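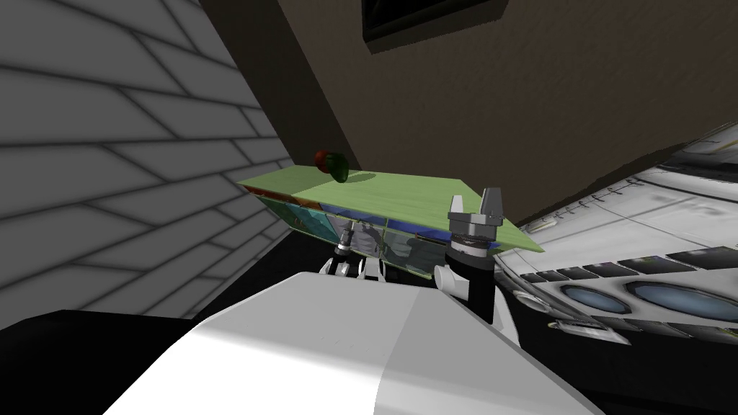 Shireen Msimang has said that the hardest part of the change at Trallero was learning to plan a shift for a machine that does only part of a job. The remark is often repeated in accounts of the kitchen automation program at Trallero, a contract catering kitchen that prepares packed lunches and cold trays for offices, clinics and schools. The program uses two-armed robots for some of the handling work on the produce side of the kitchen. Most new tasks are tried first in a computer-simulated kitchen, and the staff who do the same tasks by hand take part in setting them up.

The program is known inside the company as Hatusel, after the name of the scheduling software that assigns work to people and machines. The name is now used loosely for the robots as well.

Background

Before the program began, the produce room ran on hand work from end to end. Fruit and vegetables were unpacked, sorted, washed, cut and portioned by the same group of workers, who changed stations through the morning. The first shift started at 4 a.m. and was difficult to fill. Workers who stayed in the job for several years often reported sore wrists and shoulders, mainly from lifting and turning over items at the sorting counter.

Trallero had earlier bought a conveyor sorter from a supplier named Dlamini. It worked well for large single-item deliveries and poorly for mixed crates, which make up much of what the kitchen receives. The sorter was kept for potatoes and onions. Mixed crates went back to the counter, and it was this work that the new program was meant to cover.

Simulation work

The simulated kitchens are built and maintained by Zetness, a small software firm under contract to Trallero. Each one has a robot, a work surface, walls and appliances, with one or more food items set out. Layouts and finishes vary a good deal from one kitchen to the next. A counter may be pale green against gray brick in one version and something else entirely in another. The variation is meant to keep the control software from depending on the look of a single room.

The tasks themselves are small. A typical one asks the robot to pick up a single piece of fruit from a counter and put it somewhere else. Longer jobs are put together from these pieces. A task is moved to the real kitchen only after the shift lead and Zetness have both signed for it, and either of them can send it back.

Produce workers are paid their normal rate for time spent on simulation reviews. They watch recorded attempts, mark the ones they would not accept from a coworker, and write a short note about each. By the end of the first period the reviewers had marked 2648 attempts. Many of the early notes concerned the way soft items were held, and others dealt with where a piece was set down – too near the edge of a counter, for instance, or behind something the next person would have to reach over.

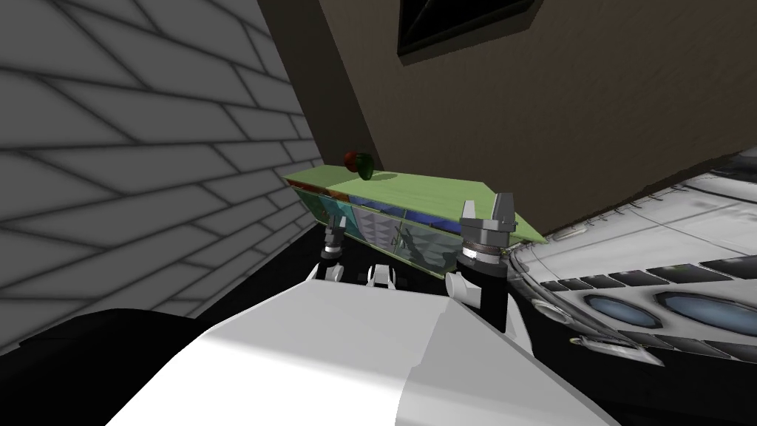

Reviews are held in the staff room in the early afternoon, after the last trays have left the building. A session lasts about as long as a meal break, and no one is scheduled for more than 3 in a week. This limit was added at the request of the workers, who found that judgments became careless when sessions ran back to back.

Effects on staff

No produce worker was dismissed when the robots were brought in. The number of people on the first shift did fall, as workers who left were not always replaced, and some of those who remained were moved to a later start. The company described this as an improvement in working hours. Several workers disagreed, pointing out that the early shift had carried a higher hourly rate and that the move cost them money. A partial supplement was agreed on in June and is still paid to those who were on the first shift at the time.

The content of the work also changed. Sorting by hand takes up less of the morning than it used to, and more time goes to checking, cleaning the grippers, clearing stoppages and dealing with items the robots leave behind. Two new positions were created:

Station keeper. Looks after the robots during a shift, stops and restarts them, and records faults.
Task reviewer. Judges simulated attempts and helps write the instructions for new tasks. This is a part-time duty combined with kitchen work.

Both positions were first offered to people already employed in the produce room. Thabiso Fourie was the first to be made a station keeper, and later wrote the guide that is still used for training. The guide is short and mostly practical. It covers what to wear, where to stand, how to call a stop, and what to write in the fault book.

Complaints about wrist and shoulder pain became less frequent, although the kitchen did not keep consistent records before the program and a full comparison has not been possible. Some workers have reported a different kind of tiredness, which they connect with long periods of watching. Station keepers now trade places with the cutting tables halfway through the shift.

Criticism

Critics of the program inside the company have raised three main points. The first concerns pay, as described above. The second is that skill at the sorting counter is being lost, so that newer workers cannot easily take over when a robot is out of service. In response, one morning each week is run entirely by hand.

The third point is about credit for the review notes. The notes are used to improve software that Zetness can sell to other kitchens, and the workers who wrote them receive nothing beyond their hourly pay. Msimang has supported a small payment for each accepted note. Zetness has said that the notes cannot be separated from the rest of its development work. The matter has not been settled.

Current use

The robots handle mixed crates on weekday mornings, with a daily limit of 1430 items set by the kitchen. Anything above that goes to the hand counter. Leafy vegetables, berries and cut fruit are still prepared by people only, and there are no plans to change this. A task for loading trays into the oven side of the kitchen has been tried in simulation and remains under review.

Search this site
Enter a word or phrase
Go

Related articles
Contract catering
Dlamini conveyor sorter
Hatusel (scheduling software)
Shift work in food preparation
Simulation in robot training
Station keeper
Zetness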